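Sim cell: gripper tips ending up low over the counter after reset
Allov forum > Cell setup and upkeep

perness_k
Franka in sim, counter scene. After every reset the fingers come back 4 mm lower than the home pose I saved. Joint values read back fine. Did 31 resets last night, same offset each time. Started when I swapped the base platform in August. Anyone?

clesa_bench
Same offset every time = a frame problem. Check if your home pose is saved in world or in base. New platform, different height, old numbers.

trevaskis77
Disagree. If joints read back right and the base moved, the tips would be off by the platform difference and he'd have noticed straight away. I'd look at the hand. Tool offset gets reloaded from the default file on reset, bit me twice.

perness_k
Platform difference is 11 mm so doesnt match either way? Current state, arm parked over the near edge, fingers down, stuff laid out for the pick runs:

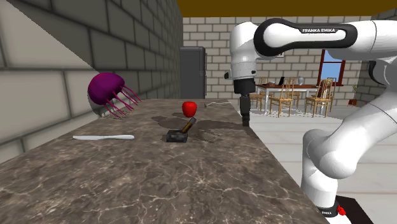
Home pose is saved in base frame, just checked. Tool offset file I havent touched. Will diff it tonight.

clesa_bench
ok base frame, I take half of it back. But what is your z measured against, counter top or floor? If the counter got nudged when you rebuilt the scene you'd see exactly this and the arm is innocent.

trevaskis77
Still say tool file. Print the flange to fingertip transform before reset and after, takes 2 min.

perness_k
Before and after are diffrent. 4 mm in z. Default file was winning on reset, my override loads too early. Moved it after the reset call, 80 resets so far and no drift.

trevaskis77
:)

clesa_bench
Fine. Would still re-measure the counter before you run picks on the hammer, handle is thin and you dont have much room there.

perness_k
yeah doing that next. Anybody know if the override order is the same on the older Allov build? Second cell is still on that one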